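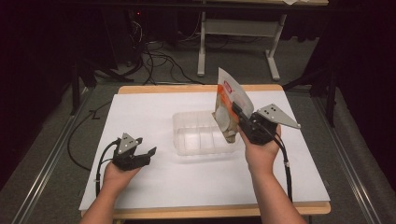

Flexible plastic pouch, raised above the paper sheet.

Fakum Student Message Box, Model 22

Lockable wall box for written notes from students to counseling staff. Suited to grades 6 through 12. Sold by Qureshi School Supply, Clunville.

Body: powder-coated steel, gray
Slot: 11 inches wide, angled to block reach-in
Lock: keyed cam, two keys included
Capacity: 85 folded note cards
Mounting: four screws, masonry anchors included

Note cards are sold separately in cartons of 2,000. Each card has a line for the student's name, which may be left blank, and a check box to request a private meeting.

Install outside the direct view of classroom doors and hallway cameras. Slot height should not exceed 48 inches from the floor. Empty the box at the end of each school day.

Replacement keys ship from the Urkgate warehouse. Orders must come from a school or district address. The Model 22 is not rated for outdoor use.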